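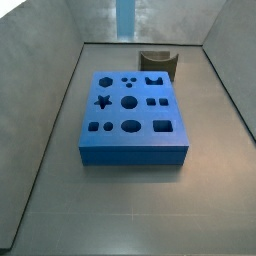

Preguntas frecuentes: la parada de la celda Hareck en marzo

Compartir 14 · Comentarios 6

Lo voy ampliando según llegan correos. Si falta algo, escribid a Adhiambo Obura, que lleva los avisos.

¿Qué pasó exactamente?
La pinza siguió cerrando después de perder la señal de fuerza. Pieza apretada de más, brazo empujando hacia abajo, eje de muñeca en error. Paró el límite de corriente, no el programa. Tardó demasiado.

¿Hubo heridos?
No. Elibariki Mutiso estaba junto a la celda y pulsó la seta. Para entonces el brazo ya estaba quieto, pero hizo bien.

¿En qué intento falló?
En el 1,424 de una serie prevista de 2,302. Los anteriores salieron sin alarma, por eso nadie miraba el registro. Ahora se mira.

¿Era culpa de la pieza o del tablero?
Ni una cosa ni otra, que sepamos. El tablero se cambió por otro igual y el error volvió a salir.

¿Entonces qué era?
El cable del sensor, modelo Tilleo, pellizcado en el paso de la muñeca. Con el codo alto perdía contacto. El controlador leía cero newton y entendía "todavía no toco nada", asi que seguía bajando.

¿Por qué no saltó antes?
Porque el aviso de señal perdida estaba puesto en 293 milisegundos y los cortes eran más breves. Un cero corto pasaba por bueno. Error nuestro de configuración, no de Hasum, que nos montó la muñeca.

¿Cuál es el momento delicado? 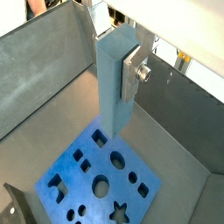
La inserción es donde más daño puede hacer una lectura falsa. Mientras el brazo viaja por el aire hay margen; con el bloque colgado en vertical y el extremo casi a la altura del tablero, justo al lado del hueco rectangular, cualquier desvío lateral acaba en un golpe contra la espuma. Si en ese punto la fuerza sale cero fijo, parar y avisar. No reintentar. Y no meter la mano para "ayudar" a la pieza, por favor.

¿Qué se ha cambiado?
- Cable nuevo, con otra ruta y más holgura.
- Aviso de señal perdida bajado al mínimo que admite el equipo.
- Un cero fijo cuenta como fallo, no como lectura.
- Velocidad de bajada a la mitad en el último tramo.

¿Se ha vuelto a probar?
Sí, 203 inserciones seguidas con el cable nuevo, sin cortes en la señal. Faltan las pruebas con el codo alto, que son las que importan.

¿Puedo quitar el aviso si salta mucho?
No. Si salta mucho es que algo pasa. Apuntad la hora y la postura del brazo y mandádselo a Adhiambo.

¿Afecta a la celda Cairns?
Lleva el mismo sensor pero el cable va por fuera. Revisada, sin marcas. Queda pendiente cambiarle tambien el umbral; hasta entonces solo en modo lento.

¿Quién puede rearmar?
Elibariki o Adhiambo. Nadie más de momento, aunque tengáis la llave.

Me gusta 9 · Compartir 14 · Ver los 6 comentarios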